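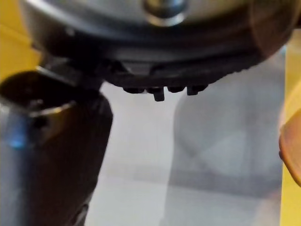
*What the wrist sees, looking up.*

Csaba Boros had a slide that said the Serkonari planner knew when it didn't know. He left it up through most of the meeting. I wrote the sentence down in my notebook and put a question mark after it, and then, having nothing else to do while he talked about the roadmap, I went over the question mark until it came through on the next page.

"So it's calibrated," Marion Gourlay said.

"It's self-aware about its uncertainty," Csaba said.

"Is that the same thing?"

He said it was a richer thing. Marion looked down the table at me and I looked at the slide.

I'd been at Clalham long enough to have integrated two planners before this one. The first was written by Mariann Bognár in a style I can only call agricultural. It had no opinion of itself. It found a path or it printed NO PATH in capitals and sat there until somebody came. The second had been bought, like this one, and was quietly put away after a winter of meetings. Now there was Serkonari, from Hegyi, with a perception front end they called Ellia, and Ellia produced a number between zero and one that was supposed to tell you how much to believe the rest.

I have nothing against a number between zero and one. I only like to know where it's been.

They gave me the cell at the end of the building and Gizella Somogyi to run the hardware, and until the end of September to say yes or no. Marion had already told the board it would be yes. She mentioned this to me kindly, in the kitchen, while rinsing a spoon.

The task was small-parts sorting off the yellow shelf, black trays on the top tier and the loose stuff below. Trays are easy. Any planner can love a tray. The discs and the rods were what I cared about, thin shiny things lying flat, where the depth estimate turns to soup and you find out whether the software has been looking or guessing. Gizella laid them out by hand each morning and refused to be rushed over it.

"You want it to fail," she said, on the first day.

"I want to see what it says when it does."

"That's the same as wanting it to fail."

I told her it was a richer thing, and she laughed so suddenly that she had to put the rods down.

For a week I logged everything. Joint states, frames, candidate grasps, the lot, and beside each one Ellia's confidence, drawn in a friendly teal that somebody at Hegyi must have picked out of a book. Good grasps scored high. Bad grasps scored high too, a little lower, enough that if you plotted them against each other with the axis squeezed you could talk yourself into a gap. Csaba had squeezed the axis. I unsqueezed it and sent it back to him, and he replied with a thumbs up and a link to a webinar.

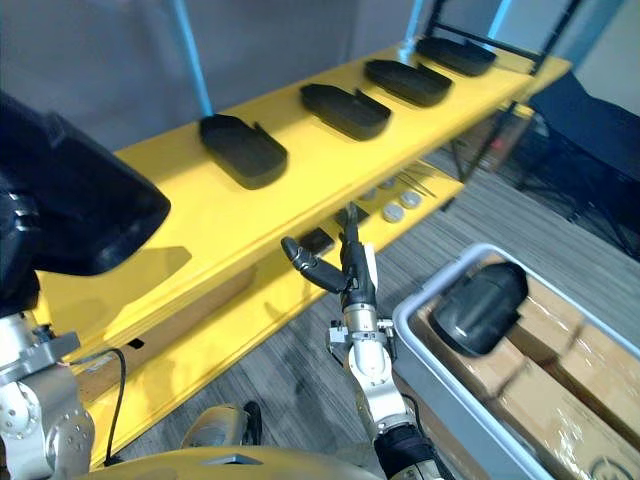
What bothered me more was how smooth it was. When a hand comes in over a shelf it blocks its own view. The target goes behind a finger, the estimate ought to wobble, and an honest confidence should sag in the middle of the reach and pick itself up again if the thing comes back into sight. Mariann's old code used to go to pieces at that point. It stuttered, it replanned, it made a noise Gizella called the goose. Ellia's teal line ran through the whole reach like a road across the Prairies.

"Maybe it's just better," Gizella said. She'd started eating her lunch in the cell by then, against the rules, with the e-stop beside her sandwich.

"Maybe."

"You don't think so."

"I think if I'd wired the number to a constant and added a bit of noise it'd look like that."

"Did they?"

They hadn't. I'd checked. I had the middleware layer open, which Hegyi let customers see, and the model itself closed, which they didn't, and in between was a node with a name as long as my arm that took frames from the cameras and handed them on. I read it twice over and it was clean, tidy code. Somebody had been proud of it. There were doc strings.

So I did something childish. I wrote a little relay, hardly longer than a shopping list, that sat between the cameras and the tidy node and held everything back. I didn't corrupt anything. Every frame arrived whole and in order, and every frame was old. I began with 30 milliseconds, which a planner can forgive. Then I kept turning it up. By the time I was finished the robot was planning over a shelf as it had been 14 seconds earlier, and in those 14 seconds Gizella, with the arms held and the drives locked out, had reached in and slid the discs over to the other end.

We released the hold with the speed cap right down. Ellia found the discs where they weren't. The teal line didn't so much as blink.

"Oh, that's rude," said Gizella.

The arm went down to the bare patch, closed its fingers on it with great delicacy, and went off to the tray to deliver nothing. The log called the grasp nominal. I've worked with people like that, but they tended to be in other departments.

I ran it 3 times to be sure, writing the count on the whiteboard the way you do when you already know you'll be arguing with someone. Then I turned off the relay, put everything back, and phoned Csaba, because I thought it was decent to phone first.

He listened all the way through. I'll give him that. Then he said it was an adversarial condition.

"It's latency," I said.

"Artificial latency."

"Have you ever been in a building with a network in it?"

He said that in a properly provisioned deployment the frames would be fresh. I said that in a properly provisioned deployment the confidence would be decoration, since nothing would ever go wrong, and what I wanted to know was what we were paying for. There was a pause in which I could hear him typing. He said he'd circle back with Diễm Mai in the perception group, and gave me her address as if it were a sweet.

Diễm Mai answered in the evening, at some length, with no greeting. She hadn't known. She'd trained the confidence head on recorded sequences in which the newest frame was always, by construction, the newest frame. It had never met a stale one. As for the timestamps, she'd assumed the node upstream looked after those. I wrote back that I'd read the node upstream, and it stamped each frame with the time it was received. Somebody had overwritten the capture time, possibly to quiet a warning. The frames came in old and left new, and everyone downstream took them at their word.

She wrote back one line, asking which file. I sent it. I liked her for that, and I was sorry, because I'd been looking forward to disliking all of them equally.

It was past eight and the cleaners had been. I stayed and wrote the report, and then I wrote it again with fewer adjectives. The difficulty was that the fix was tiny. Pass the capture time through, refuse anything too old, and the worst of it would be gone by the weekend, and Marion would say, quite reasonably, well then. But a fix for the timestamps did nothing for the number. The number would still be a thing that rated its own homework. It would still run flat through every reach, over discs it could see and discs it couldn't, and the next fault would be some fault I hadn't thought to be childish about.

I put that in the report as well. It read like sulking. I moved it to a footnote, and moved it back, and opened the saved frames to have something else to look at.

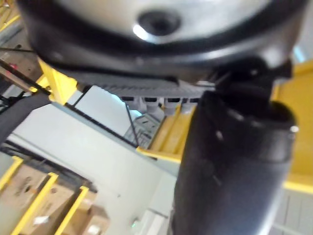 Mariann rang while I was still there, and her opinion was that I'd got the wrong end of it altogether. The timestamps were a scandal, fine, but her own planner had never checked them either. It had only been so twitchy that nobody could run it on a bad network long enough to be fooled. "You're giving me credit for the goose," she said. "The goose was a bug." If I meant to fail Serkonari for trusting its inputs, I should go back and fail hers.

I said hers had never claimed to know anything.

"No," she said. "You did that for it."

I didn't have much to say to that. She asked after Gizella, and whether the heating had ever been fixed, and then she asked what I was going to recommend.

I told her conditional. Timestamps carried through from capture, the confidence column taken off the operator screen until Hegyi could show us a reach where it dropped, and the stale-frame relay kept in the test suite under its own name. She wanted to know what Marion would say, and I said Marion would ask if conditional was the same as yes.

"And is it?"

"It's what I'm sending her," I said, and I sent it before I could touch the footnote again.

In the morning there was a patch from Diễm Mai waiting, with a comment in it addressed to whoever had silenced the warning, and a message from Csaba inviting us to be a case study. Gizella had the rods out already. I asked her to hold off while I got the relay running, and she said it was running, she'd started it when she came in, and how old did I want the world today.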